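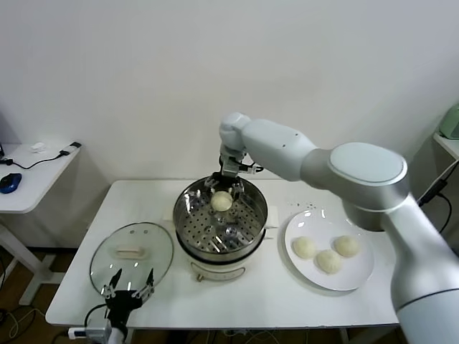 A steamed bun in the basket of a white electric steamer

Two days in Canenthorpe without a car - is it enough?

Posted by mulder_on_foot

We get into Canenthorpe by train in the last week of February and have two full days before going on to Lodutero. We don't want to rent a car. I'd like to see the old harbor, the Flornitz gardens and the hill fort, but the fort looks far out on the map. Can all three be done by bus and on foot? Also, is the city pass worth buying? We are two adults, both fine with walking but not with steep steps.

Jacobus Zulu

Yes, it can be done. Put the harbor and the gardens on the first day. They are on the same side of the river and you can walk between them in half an hour. Keep the fort for day two. Bus 113 goes there from the train station, but in winter it only runs every two hours, so take a picture of the return times at the stop before you start up the hill. The last part is a gravel path with no steps. The fort is 300 meters above the town and windy, so bring a hat.

The oldest part of the wall has 1532 carved over the gate. Go in that way, the other entrance has the stairs.

I would skip the pass. It covers the harbor museum and the trams, and you won't need the trams much.
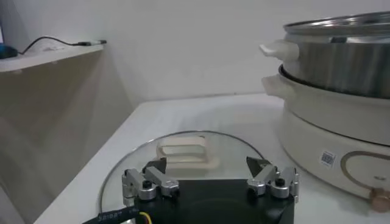 Gripper with black fingertips, open

pelliwag

went last year, gardens were half closed for planting but the glass house was open. Check before you go

Tessa R.

I agree on the order but not on the pass. If it rains you will want the trams, and it rained both days for us. Buy it at the station desk - the machine on the platform wouldn't take my card. The Lodutero train leaves from the far platform, so allow ten extra minutes with bags.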